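Ornville Lernwerkstatt
Startseite | Anleitungen | Elektronik Grundstufe

Tastermodule vor dem Einbau prüfen

Diese Anleitung richtet sich an Kursleitungen und Teilnehmende der Grundstufe. Sie beschreibt die Sichtprüfung und die elektrische Prüfung kleiner Module mit Taster oder Drehknopf. Die Prüfung ist vor jeder Ausgabe aus dem Bestand (Lagerliste 106) vorzunehmen.

Benötigt werden ein Durchgangsprüfer, eine Lupe, ein weicher Pinsel und das Prüfblatt 676.

Arbeitsplatz vorbereiten

Die Tischfläche ist vollständig abzuräumen und trocken abzuwischen. Drahtreste und Lötperlen können die Kontakte überbrücken und sind mit dem Pinsel aufzunehmen. Es liegt jeweils nur ein Modul auf dem Tisch. Bauteile mit farbiger Kappe, etwa in Grün, sind auf einer hellen, matten Fläche gut zu erkennen; die dunkle Platine hebt sich dort ebenfalls deutlich ab.

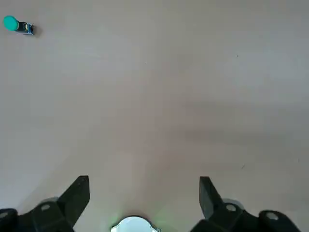
Tane Merrick merkt dazu an, dass sich kleine Platinen auf einer hellen Unterlage zwar schnell finden lassen, beim Messen aber leicht wegrutschen; in seinen Kursen werde deshalb für die elektrische Prüfung eine dünne Gummimatte untergelegt.

Sichtprüfung

Das Modul wird am Platinenrand gefasst, niemals an der Kappe. Unter der Lupe sind die Lötstellen auf Risse und Brücken zu untersuchen. Verbogene Anschlüsse werden auf dem Prüfblatt vermerkt und erst nach Rücksprache gerichtet.

Elektrische Prüfung

Bei Tastern werden die Prüfspitzen an die beiden Schaltkontakte gelegt. Im Ruhezustand darf ein Schließer keinen Durchgang zeigen, bei gedrückter Kappe muss das Signal ohne Unterbrechung anliegen. Der Vorgang ist zu wiederholen. Drehknöpfe werden nach Beiblatt 2 geprüft.

Ablage

Geprüfte Module kommen einzeln in beschriftete Beutel. Beanstandete Teile gehen mit dem Prüfblatt an die Materialausgabe, Ansprechperson ist Bronwyn McPhee.

Weiter zu: Anschlussleitungen kürzen und abisolieren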